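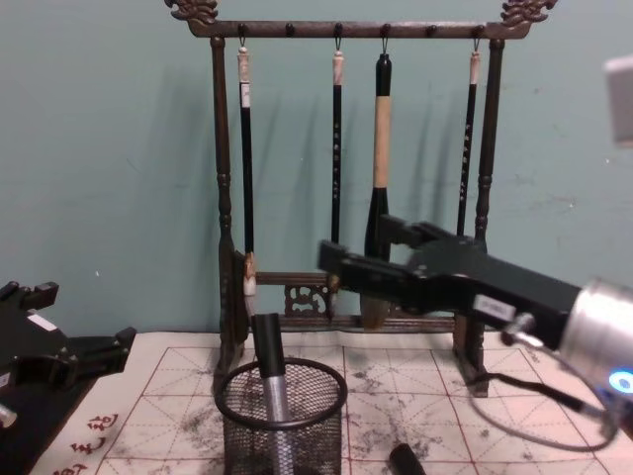

Faut-il suspendre ses pinceaux ?

On m'a encore posé la question en avril, à la sortie d'un atelier de calligraphie où je donne un coup de main : « Et le portant, vous conseillez lequel ? » La personne pratiquait depuis 2 mois. Elle possédait déjà une pierre à encre qu'elle n'osait pas salir, un presse-papiers trop lourd et un feutre trop petit. Il lui manquait, pensait-elle, le petit portique en bois sombre avec ses têtes de dragon aux extrémités, celui qu'on voit sur toutes les pages de vente et dans toutes les vitrines. J'ai répondu qu'un torchon plié suffisait. Elle a eu l'air déçue.

Je me méfie de cet objet, et je le dis d'autant plus volontiers que j'en ai acheté un. Le mien venait de chez Landry, boutique de fournitures où j'ai laissé beaucoup d'argent et appris assez peu de choses. On m'avait vendu l'argument habituel : un pinceau doit sécher la pointe en bas, sinon l'eau remonte dans la virole, attaque la colle et la touffe finit par se déchausser. L'argument n'est pas faux. Il oublie seulement de préciser qu'un pinceau bien rincé, bien essoré entre deux feuilles de papier absorbant, n'a plus grand-chose à faire remonter. J'ai gardé des pinceaux à plat pendant 11 ans, sur une natte de bambou, et ceux que j'ai perdus, je les ai perdus par paresse, avec de l'encre sèche jusqu'au talon.

Ce qu'on achète avec un portant sculpté, c'est d'abord un décor. Des montants tournés, une traverse ajourée, des dragons : tout cela prend la poussière avec une application remarquable. Essayez de nettoyer une traverse ajourée au chiffon. On finit avec un coton-tige, un dimanche de pluie dans la tête, en se demandant pourquoi l'on n'écrit pas.

Reste la question des gros pinceaux. Là, je veux bien céder un peu de terrain. Une grosse touffe garde l'eau longtemps, elle s'écrase si on la couche encore humide, et un crochet lui rend service. Quatre pinceaux suspendus, trois fins et un gros, voilà d'ailleurs un assortiment que je trouve raisonnable. Mais c'est le gros qui justifie le crochet, et les trois autres sont là pour lui tenir compagnie. Un clou dans une étagère ferait le même travail.

La marque Ditgate propose désormais un modèle « de voyage », démontable. Je voudrais qu'on m'explique qui voyage avec un portique. Chez Flirnidley, on le vend en coffret, garni de 4 pinceaux dont 2 au moins ne servent à rien au débutant, et le tout coûte plus de trois fois le prix d'un bon pinceau moyen, celui avec lequel on apprend vraiment. Voilà ce qui m'agace. L'argent mis dans le bois n'est pas mis dans le poil, et le poil, lui, se sent dès le premier trait.

On m'objectera que le beau matériel donne envie de travailler. C'est possible. Je l'ai surtout vu donner envie de ranger. À l'atelier Jundlow, où les tables sont tachées et les pinceaux rangés dans des pots à confiture – une fois secs, bien sûr –, on noircit plus de papier en une soirée que bien des amateurs équipés en un mois. Je ne prétends pas que les pots à confiture y soient pour quelque chose.

Quant à mon portant, je l'ai toujours. Un peu bancal, il tient sur le coin du meuble, et j'y accroche le gros pinceau les soirs où je m'en suis servi. Le reste du temps il porte un trousseau de clés et des ciseaux. À la personne de l'atelier, j'ai fini par donner l'adresse d'un marchand de papier. Qu'elle en use deux rames, et nous reparlerons des dragons.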